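Kikent Grevard dining table, white, 1930 mm version. Bought new at full price, in use for 14 weeks. These notes cover assembly, rigidity, the surface, and how the table behaves as a place to put small electronics, which in our apartment is most of what it does between meals.

## Summary

Good top, adequate legs, poor instructions. The curved edge is the reason to buy it. The leveling feet are the reason to hesitate if your floor is uneven.

## Dimensions and delivery

The 1930 in the product name is the overall length in millimeters, and ours measured true with a steel tape. The top is wider in the middle than at the ends. Kikent gives only the maximum width, so anyone fitting the table into a narrow room should ask for the width at the ends as well.

It came in two cartons. The heavier one is labeled 50 kg. Hemant Tomar helped me get it up the stairs, and I wouldn't try that carton alone. The corners were well protected and the top had no marks. The hardware bag had been taped to the underside of the top, where neither of us looked until the second carton was already unpacked.

## Assembly

The drawings show the leg frames mirrored from one page to the next. Follow the stamped letters on the frames and ignore the drawings. Bolts go into threaded inserts, all of which were straight. Start every bolt by hand before tightening any of them. The supplied key is short and rounds off under load; a proper hex bit on a ratchet handle is faster.

Retighten after the first week. Ours had loosened at one end by roughly a quarter turn. It has not moved again.

## Rigidity

Pushed lengthwise at the end of the top, the table is stiff. Pushed from the long side, it sways slightly and settles at once. You notice this when someone is writing hard or cutting bread. You don't notice it while eating.

The feet adjust by a threaded stem with no locknut. On a flat floor this doesn't matter. On ours, one foot backs out slowly when the table is dragged for vacuuming. Lifting it solves the problem, but the table is too heavy to lift every Sunday.

## Edge and seating

The edge curves continuously, so there is no corner to walk into. It is comfortable under the forearms. The drawback shows up with placemats: straight ones overhang at the ends, and plates near the end of the table sit further in than you expect. Clamp-on accessories also do badly on the curve. A desk lamp clamp with a flat jaw touches at two points and rotates.

We seat 4 without anyone meeting a leg. Azadeh Rahimi, who is tall, found the clearance under the side rail a little tight with her legs crossed. More chairs fit, with the end places giving up knee room to the frame.

## Surface

White shows crumbs, pencil, and coffee rings, and all three come off with a damp cloth. Turmeric left a faint yellow mark that needed two rounds of dish soap. Dark rubber feet are worse. A speaker left in one place for a month printed a gray ring that I have reduced and not removed.

Glare is moderate. Under the pendant light at night there is a bright spot in the center of the top. A runner fixes this, and I recommend one in any case.

## Use with a runner

Ours is patterned and goes across the middle. It marks out a zone for hard objects and leaves the rest of the white top for food and paper. Small electronics collect there: a power adapter, a coil of thin black cable, a chunky white charger, a dark glossy case. The pattern makes black items slightly harder to find than they would be on the bare top. Light-colored things go the other way. The egg-shaped one with the peach front has a glossy, pale shell that stands out less against white than against the fabric.

The runner slides if a heavy adapter is dragged by its cable. A strip of non-slip mesh under the center stopped it.
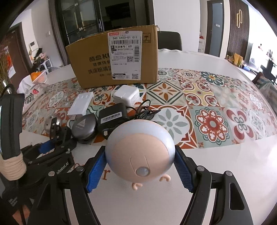 ## Cable handling

There is none. No grommet, no tray, no clip points under the top. I consider this correct for a dining table, but the competing Bhat model has a tray under the center and costs about the same. If the table will double as a workplace every day, the Bhat is the better choice. Its top has square corners and a visible center seam, and I preferred to live without the tray.

Adhesive clips hold on the underside of the Grevard. Clean the area first.

## Pros

- Continuous curved edge, comfortable to lean on
- Top arrived undamaged and flat
- Most stains wipe off without effort
- Length as stated

## Cons

- Leveling feet have no locknut
- Mirrored assembly drawings
- Rubber feet leave marks on the white finish
- Slight sideways sway

## Parts and support

I asked Kikent for locknuts in March. Tahmineh Kordestani at their parts desk replied that none are stocked and gave me the thread size, so I bought a set at the hardware store. They fit, and the foot has held since.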